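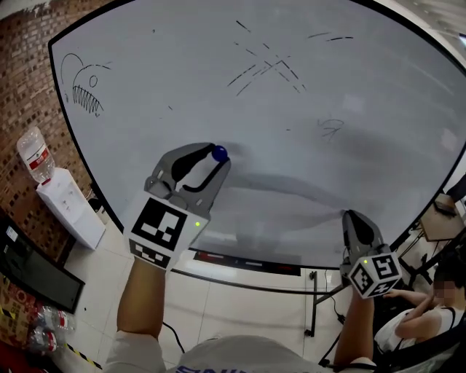

Etappen planen, ohne dem Routenplaner zu glauben

Die Strecke von Laselen nach Godinho ist 604 Kilometer lang. Jeder Routenplaner behauptet, das gehe an einem Tag. Mag sein, wenn man weder tankt noch isst noch einmal falsch abbiegt. Ich plane inzwischen so:

1. Fahrzeit des Planers nehmen, 2 Stunden draufschlagen. Wer das übertrieben findet, ist vermutlich noch nie im Februar über die Passstraße bei Ilora gefahren.

2. Spätestens nach 6 Stunden am Steuer ist Schluss. Was dann noch fehlt, kommt auf den nächsten Tag. Von »Den Rest schaffen wir auch noch« halte ich wenig.

3. Zwischenstopps vorher festlegen, höchstens zwei. Die Sternchen in der App Jumell würde ich dabei ignorieren, dort hat jeder zweite Parkplatz den Vermerk »Traumblick«. 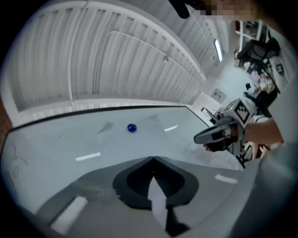 4. Die Route einmal auf Papier durchspielen. Karte flach hinlegen, möglichst groß, und die Etappenorte markieren, bevor irgendein Zimmer gebucht wird. Als Marker reicht, was herumliegt, etwa eine kleine dunkelblaue Kugel wie die auf dem weißen Tisch, sofern die Karte keine Falten wirft. Liegt der Marker nach dem ersten Tag deutlich hinter der Mitte, ist die Etappe zu lang.

5. Unterkunft nur mit kostenloser Stornierung. Der angebliche Frühbucherrabatt war bei mir selten den Ärger wert.

Stand: 25. März 2026. Öffnungszeiten der Passstraße bitte selbst prüfen, auf meine Angaben vom Vorjahr würde ich mich nicht verlassen.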